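Covers, Layers and Clothing: Setting Up a Treatment Room Bed
Stedosier Practical Project, Final Report
Submitted by Lizeth Nina, Huvitside College, Sakbridge campus
2/17/19

Background

When we were asked to choose a topic for the practical project, most of my classmates went straight for technique, and I very nearly did too. I had half a page written on forearm work before I admitted that what I kept thinking about on my clinic shifts was the bedding. I love a well-made bed (my grandmother taught me, and she was strict!), and I noticed early on that our student room changes its look from one shift to the next depending on who made it up. Sometimes it is cozy and bright, and sometimes you walk in and find a sheet on sideways and somebody's sweater in a heap on top of it.

So I asked whether I could spend my project on the sheets, the towels and the clothing that passes across them, and my instructor very kindly said yes, provided I kept a proper log and wrote it all down. I started in January and kept going for 5 weeks.

What I set out to do

I wanted to find a way of layering the covers that any student could repeat without being shown twice. I also wanted to deal with clothing. Clients undress, the clothes get put down wherever there is a flat surface, and very often that surface is the sheet we have only just smoothed. Dark knits are the worst of the bunch, to my mind. They pick up every bit of fluff from a fleece towel and they slump out of any fold you put them in.

The linens

Our room doesn't have a matching set of anything. Over the years the clinic has been given sheets from all sorts of homes, and I have become fond of the mixture. There are checks, plains, borders and a few florals I would rather not meet again. I sorted the whole cupboard before I did anything else, which took two evenings and a great deal of tea, and I entered every piece in a log with its size, its colour and the state of its hems. The log came to 212 pieces in the end, counting face cloths and bolster covers. I found it surprisingly cheerful work, standing there with the radio going and a pile growing on either side of me.

From the log I picked 6 combinations to try. The one I liked best was a large blue check with a bright pink layer laid over the end, partly for the colour (it is a grey time of year in Sakbridge and we could all use some pink) and partly because a check is such a help when you are making a bed alone. The lines tell you right away if you have pulled it crooked. You can sight along one of them the way you would along a ruler, and if it wanders, you go back and give the far corner a tug.

Handling the dark clothing

This part of the project was the fiddly one. I wanted to know how a soft black knit could be lifted, turned and folded on top of a made bed without dragging the sheet out of place, and I tried it more times than I care to admit. Picking it up by an edge stretches it and leaves the rest trailing. Picking it up from the middle gives you a little tent, and the folds all fall away in different directions, so you have to lay it back down and spread it with your palms before it will behave. Bunching it up in one hand is quick, but of course you still have a bunch at the end of it. 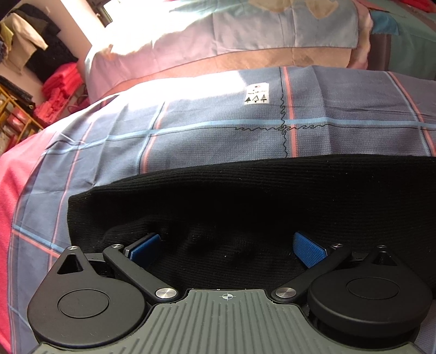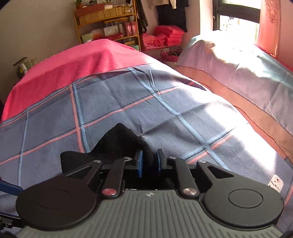
Figure 1. Black fabric being handled on the blue checked sheet, with the bright pink layer at the left.

The method I settled on is a slow one. Lay the garment face down across the sheet, with its longest edge following one of the lines of the check. Smooth from the centre outwards. Bring the sides in, then bring the bottom up to meet the top, and slide a flat hand underneath to carry it over to the chair. Please don't pinch and pull! Sliding the hand under was the one change that made the most difference to how the sheet looked afterwards, and it is also a good deal kinder to a client's nice cardigan.

I should say something about lint, as I grumbled about it all through my log. A black knit shows every speck. I tried folding the same kind of garment over fleece and over plain cotton, and I much preferred the cotton. I now keep the fleece for the end of the bed and fold the clothes on the sheet. A lint roller lives in the top drawer, and I would ask whoever used up the last one to replace it.

Labels

Something I hadn't planned to write about, but which ended up in nearly every entry, is the matter of labels. Plenty of our sheets have a small white label near an edge, and once I got into the habit of looking for it I used it as a landmark. Wherever the label sat the first time, I put it there again the next. It saves a lot of turning a sheet around and around, particularly with the ones that are nearly square, where I have been known to go right the way round and arrive back where I began.

For pieces without a label I sewed in a loop of white tape at one corner. My sewing is not beautiful, but it holds.

Trying it out with other students

I asked 6 classmates to make up the bed from my written steps alone, with me sitting on my hands in the corner. They were very good sports. The sheet went well for everybody. The folding step caused some confusion, as I had written "bring it in" without saying what "it" was, and two people folded the sheet in along with the clothing. I have rewritten that line. One classmate suggested a drawing, and I agree with her, although my drawing of a cardigan looked more like a moth.

Several of them asked where the folded clothes should go if there is no chair free. I don't have a good answer to this yet. Rewi sells a slim rail with a shelf that might fit behind the door, and I have left the page from their catalogue in the clinic binder along with the measurements of the gap.

Changes I would make

I would start the lint comparison earlier and write down which wash each towel had come from. I would also try a plain sheet alongside the checked one, to see how much of the straightness came from the pattern and how much from me paying more attention than usual.

The linen log is in the blue folder on the cupboard's lower shelf. If you take a piece out for mending, put the date and your initials beside it in pencil.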